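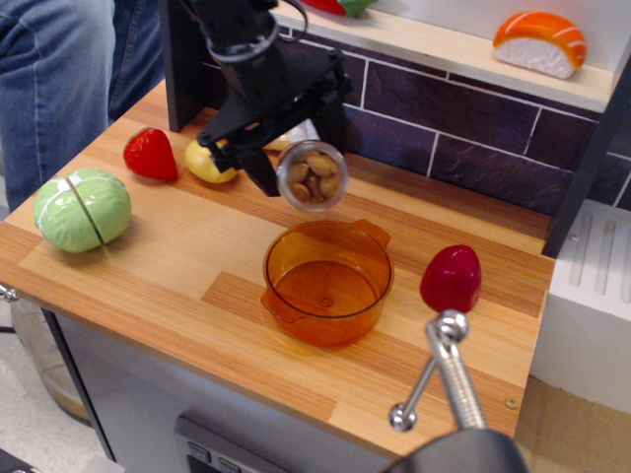
Home Build Wiring Arm setup Pour tests Parts Forum

Section 6. First pour test — cup to pot

Do this after Section 5 (homing). If the arm doesn't come back to the same spot three times running, go back. Don't start here.

This covers the Nesen arm with the black two-finger gripper, Jeso controller board, Lumanlan software. Other grippers: same steps, different numbers, you'll have to find your own.

What you need
Toy kitchen, counter screwed down.
Small clear plastic cup. Round, thin wall.
Almonds. Dry, whole, no salt.
Plastic pot, toy size, empty.
Tray for under the counter. You will spill.

Why almonds: big enough to pick up off the floor, light enough that a drop doesn't hurt anything. Tried rice first. Rice got into the wrist joint. Don't use rice.

6.1 Set the counter

1. Power off at the wall. Not just the software stop.
2. Check the clamps. Push the counter with your hand, it should not walk.
3. Pot near the middle of the counter, handles left and right. Handles facing you will catch the fingers on the way out.
4. Leave the toy food where it is if you like. Keep it clear of the pot on the side the arm comes in from. Round pieces roll when bumped and then the arm pushes them into the backsplash.
5. Mark the pot position with a bit of tape under the rim. You'll be putting it back a lot.

6.2 Cable check

1. Follow the thin cable from the gripper up the mounting arm. It needs a loose loop near the top. No loop = it pulls tight when the wrist tilts.
2. Turn the wrist by hand, full tilt both ways. Watch the loop, not the fingers.
3. If it rubs, add one zip tie higher up. Not lower.

CAUTION: don't tape the cable flat to the arm. We did. Connector came off the board in the middle of a move and the fingers stayed shut.

6.3 Grip force

1. Power on. Wait for the Jeso light to go steady.
2. In Lumanlan open Gripper > Manual.
3. Hold the empty cup between the fingers, close slowly. Stop when the cup stops sliding.
4. Read the close value. Ours was 2,044. Write yours down.
5. Go up in small steps till the cup wall starts to bend. Ours bent at 2,332. Never go over that number.
6. Save a value between the two, closer to the low one.

Note: a full cup needs more than an empty one. If it slips when loaded, come up a little and try again. Don't jump straight to the top.

6.4 Teach the points

Four points. Name them as below, the Drelora script looks for these names and nothing else.

HOLD — cup in fingers, upright, well above the counter.
OVER — cup above the pot and just behind it, still upright.
TILT — same place, wrist turned so the rim faces the pot.
BACK — same as HOLD. Yes you have to save it twice.

1. Jog to each point by hand, save, go to the next.
2. At OVER leave a finger's width between the cup and the pot rim. Less and it knocks the pot, more and the almonds bounce out.
3. At TILT stop before anything falls. The script does the rest of the turn.
4. Our wrist value for TILT was 1,729, end of pour 3,172. Yours will differ if the horn went on one tooth over. Don't just copy these.

If there's a second gripper on the near side, park it low and switch its motors off in Lumanlan. The script moves one arm only and does not check for the other one. It wil hit it.

6.5 Dry run, then loaded

1. Empty cup. Run all four points at slow speed. Hand on the stop button.
2. Run it again. Same result? Go on.
3. Stop at HOLD. Drop in a few almonds by hand.
4. Step back. Legs too — keep away from the back of the counter while the arm is live.
5. Run at slow speed.
6. Count a run as good only if the cup is still in the fingers at BACK and the pot hasn't moved off the tape.
7. Add more almonds, repeat. Fill the cup last.

6.6 When it goes wrong

Cup turns in the fingers: grip too low or pads greasy. Wipe the pads. Almonds leave oil on everything.

Almonds land behind the pot: OVER is too far back. Move it foward a little and teach TILT again as well, it doesn't follow along.

Pot slides: bit of rubber mat under it.

Arm stops halfway, no error: usually the cable. Back to 6.2.

Fingers won't open: power off, wait, power on, Gripper > Release. Don't pry them. Gears strip.

Sweep up before you home the arm again. One almond under the base and your zero is off, lost most of a Sunday to that.

Next: Section 7, setting the cup back down.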